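The Year I Stopped Eating Lunch at My Desk

For most of my working life I ate lunch with one hand. The other one was on the mouse, obviously, and whatever I was eating (a sandwich, usually, or the tail end of last night's noodles) went down without my tasting much of it. I did this for 13 years and thought of it as being good at my job.

Then in April our building in Hamberg had its water shut off for a morning, the kitchen on our floor was locked, and I had to go outside to find food. I ended up at Hutapea, a lunch counter two streets over that I must have walked past 2000 times. Seven stools, one soup a day. I sat down and ate a bowl of yellow chicken soup with lime and fried shallots, and I didn't look at my phone once because I needed both hands for the bowl!

I went back the next day, and the day after that. By summer I had a stool, sort of, and I had opinions about the shallots.

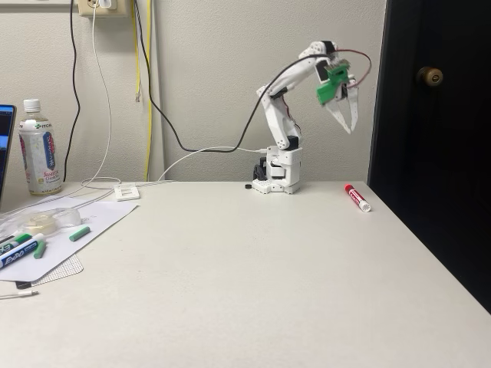
Mỹ Đào thinks I'm being a bit romantic about all this. Going out every day costs real money, she told me, and plenty of people get half an hour and a long line for the elevator. She eats in the stairwell on the fourth floor with a library book, and she says it does the same job for nothing.

Fair enough! I tried the stairwell for a week. It's chilly and the light goes off if you sit still too long, but I read 4 chapters of a very silly mystery and came back to my inbox in a much better mood than usual.

So now I mix it up. Soup when I can afford it, stairs when I can't, and the bench by the bus stop if the weather is kind. Emrys Phillips sometimes joins me there with a boiled egg and a paper twist of salt — he has never once offered me any of the salt. We talk about his tomatoes, mostly. Last week they had some kind of spot on the leaves, and I still don't know what it was.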